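Moving the community cookbook recipes out of the binder

My grandmother's recipes lived in a green three-ring binder for as long as I can remember, and after she moved to Murolside the binder came to me. I spent most of July typing it up. A few people in the family asked how I went about it, so I am putting it all in one place.

What was in it

There were 56 recipes in her handwriting, plus a stack of newspaper clippings I left out. A lot of the cards had no title. One began "same as Ojo's but with less sugar," and I had to call my aunt to find out that Ojo's was a bakery that closed before I was born. The recipe is for a plain yellow cake. I still don't know how much sugar Ojo's used, so I went with three quarters of a cup and it came out fine.

Several cards used measurements that only made sense in her kitchen. "The blue cup" shows up in seven recipes. My cousin still has the blue cup, and she filled it with water and weighed it for me. It holds a little more than a standard cup. I wrote the real amount next to each one and kept her wording too.

Oven temperatures

She almost never wrote one down. Most cards say "hot oven" or "medium oven" and two say "the usual." I settled on 350 for medium and 400 for hot, then baked whatever I wasn't sure about. The biscuits needed 425. The bread pudding was better at 325, and it took an hour and ten minutes, so start it early if you want it for dinner.

I tested four recipes a week, usually starting at 5 in the afternoon. Rajkumari Semwal from next door ate a good share of it and was blunt about the results. She did not like the pickled beet salad. I don't either, but my grandmother made it every Easter and it stays in.

Typing it up

I used an ordinary word processor, one recipe per page, ingredients first. I thought about a recipe app and tried one for an evening, but it wanted a photo and a cooking time before it would save anything, and I had neither for most of the cards. A plain document was easier. I can print it, and my uncle can open it.

If you do this, scan the cards before you start typing. I didn't, and I got a thumbprint of molasses on the gingerbread card that wasn't there before. After that I scanned everything at the library and put the cards away. The scans also helped with the hard-to-read words, since I could zoom in on them. I had been reading "mace" as "maize" for two weeks.

Ask your relatives about the odd ones early. People took a long time to answer, and a couple of them remembered the same dish differently. With the dumplings I wrote down both versions - one with egg, one without - and put a name beside each.

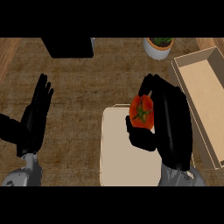 Printing and binding

The copy shop on Wetaven printed ten copies with a plastic comb binding. I picked the comb because it lies flat on the counter and you can add pages later. The covers are plain cardstock. I had the first copy done in regular paper and the second in a heavier one, and the heavier one turned out too stiff to fold back, so the rest are regular.

I left six blank pages at the end of each copy. My aunt has already used two of hers, one for a lentil soup and one for a list of phone numbers.

The binder is back on the shelf with the cards in it. Next I want to go through the clippings, which are mostly casseroles.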